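The counter question

We have been picking a kitchen counter since May. I say "we," but my part has mostly been standing in showrooms holding the folder, saying "that one's nice too" until I'm asked to wait in the car.
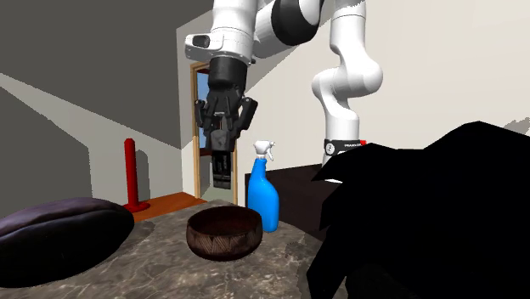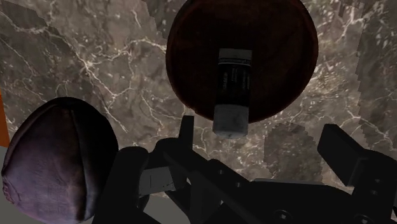 I grew up with a yellow counter that had a burn mark by the stove in the shape of Ohio, and I never once heard my parents discuss it. It came with the house. You put bread on it. Now I own a folder with 14 samples' worth of paperwork in it and have opinions about edges. Marble is what started the trouble, the brown and gray kind with pale veins running every which way like lightning, and after looking at enough of it I began to see county maps. My wife sees elegance. I see a surface on which I will never again find a dropped almond.

The man at Burstead told us stone is an investment. He then quoted us $2,161 for what he called the short side. I asked if there was a long side and he turned the page over, and I'd like to thank him for doing it slowly.

So we went to Nolex, where everything is fake and they're very cheerful about it. Their version of marble costs a good deal less and repeats itself every 24 inches. Once you know that, you can't stop looking for the spot where it starts over. I found it while my wife was asking about warranties, and I told her, and that was the end of Nolex.

My friend Shahla Shirazi has had marble for years and I called her for the truth. She said it stains if you look at it with a lemon in your hand. She said she wipes it down every night and seals it every spring, and that she'd pick it again tomorrow. I asked why. She said, "Have you seen it in the morning?" I have not. I'm not at my best in the morning and neither is our kitchen, which faces a garage.

There's a quote from Heydari on the fridge now, good for 90 days, held up by a magnet from a pizza place that closed. I walk past it a lot. Meanwhile the old counter is still doing its job, with a toaster on it and a ring from some long-ago can of paint, and last night I rolled out a pie crust on it and it went fine. I mentioned this at dinner. I've been asked to bring the folder again on Thursday's replacement, whenever the showroom calls back.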